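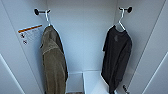

About Stelik

Stelik supplies and looks after wardrobes for places where people need somewhere to hang a coat and leave it. Most of our customers are small: hostels, rehearsal rooms, clinics, village halls, offices with a narrow entrance and a pile of jackets on the radiator. We are based in Tolladside and we work mainly within a 50-mile drive of it. At the last count we had wardrobes in 82 buildings.

The firm was started by Ubaldo Mazza, who had spent most of his working life fitting kitchens. He was often asked at the end of a job whether he could do something about the hall, and he found that the hall was usually the harder room. Kitchens get measured properly. Halls get whatever is left over. He began keeping a few tall cupboards in his garage for people who asked, and after a couple of winters the garage was full and he rented a unit.

There are six of us now. Ubaldo still does most of the site visits. The others divide up the fitting, the workshop, the repairs round and the phone, and we swap when somebody is away.

What we make

Our main range is called Moura. It is a tall, narrow wardrobe with two doors, white inside, and it was drawn up for people who want outdoor clothes put away without giving up half a corridor. Clothes go on ordinary hangers, and the hangers go on short black pegs near the top. There is no long rail across the middle. We tried a rail on the early ones and found that people pushed everything to one end of it, so that whatever was at the back had to be dug out.

With pegs, each coat has its own place. A long jacket can hang side-on and drop straight down without bunching against its neighbour. We recommend one garment to a peg. People put two or three on, of course, and the wardrobe will put up with it, but the doors will be harder to close and the jackets at the bottom of the heap will come out creased.

The inside is white for a practical reason. Most of the coats people own are black, navy, brown or green, and in a dark cupboard they all look the same. Against a white wall you can tell your own jacket from somebody else's without taking both out.

We carry our own stock of small parts, and this takes up more of the workshop than the wardrobes do. Plates, screws, pegs, knobs and hinges are kept in labelled drawers along one wall. When a customer rings to say that something has worked loose, we would like to be able to put the right piece in the van and not have to order it. 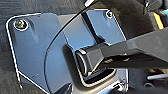

A metal plate and two screw heads, close up.

Screws are the part we are asked about most. If one has come loose, tighten it by hand and stop when it is firm. Please don't use a power driver. Nearly all the stripped fixings we are called out to were done by someone in a hurry with a drill, and a fixing that has been stripped twice is a much bigger repair than one that was a bit slack.

How a wardrobe is fitted

One of us comes to measure. This takes less than an hour and there is no charge for it if you are inside our area. We look at the floor, the wall, the skirting and which way the doors will need to open, and we ask what you are going to put inside. A clinic where visitors hang a coat for twenty minutes needs something different from a hostel where a guest may stay the whole of January with two coats and a suit.

If you can, have the clothes to hand on the day we fit. It sounds fussy, but a jacket on a hanger tells us more than a tape measure does. We hang a long one and a short one, check that the hems are clear of whatever is underneath, open and close the doors a few times, and take them down again. Thick winter coats are worth trying if you have them. Shoulders are what take up the room.

The pegs are then checked with a hanger on each. We prefer hangers with a good open hook, as very tight hooks have to be forced over the end and people lose patience with them. Plastic ones are fine. Wire ones bend under a wet coat.

Before we leave we go through the label with whoever will be in charge of the wardrobe. It is on the inside, on the left as you face it, with an orange stripe along the top. Please leave it where it is and don't paint over it. If yours has been scraped off or faded, ring us and we will send another.
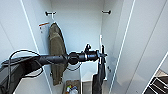
Looking after it

Wipe the inside with a damp cloth and then a dry one. Washing-up liquid is strong enough for nearly everything, including boot marks. Scouring pads dull the surface, and once it has gone dull it picks up dirt faster.

Take everything out a few times a year. In shared buildings there is always at least one jacket that belongs to a person who left long ago, and it will hang there for years unless somebody asks. Some of our customers put a dated tag on the hanger and clear anything not claimed after four weeks. We have seen this work well in hostels and badly in choirs, where people seem to feel that a coat left behind is a sort of promise to return.

Leave the doors open for a while after wet weather. 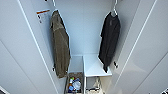 Damp coats dry slowly in a closed cupboard, and an hour or two of air does more good than any of the scented sachets we are sometimes asked to supply. Keep shoes and umbrellas low down, and keep bags off the pegs if you can. A full rucksack weighs far more than a jacket and swings against the side every time the door is pulled.

Repairs and returns

We repair anything we have fitted, however old, and we will have a look at wardrobes made by other firms if they are within our area. Sometimes the answer is that it isn't worth doing, and we will say so before we charge you. When a building closes or moves we take wardrobes back if they are sound, replace the worn parts and sell them at a lower price. The current list of these is kept at the workshop and changes quickly, so it is better to telephone than to write.

Visitors are welcome in Tolladside but please arrange a time first, as the unit is often empty of people when we are all out fitting.

Contact Stelik, Tolladside | Page last updated 13/03/2022 | © Stelik | Back to top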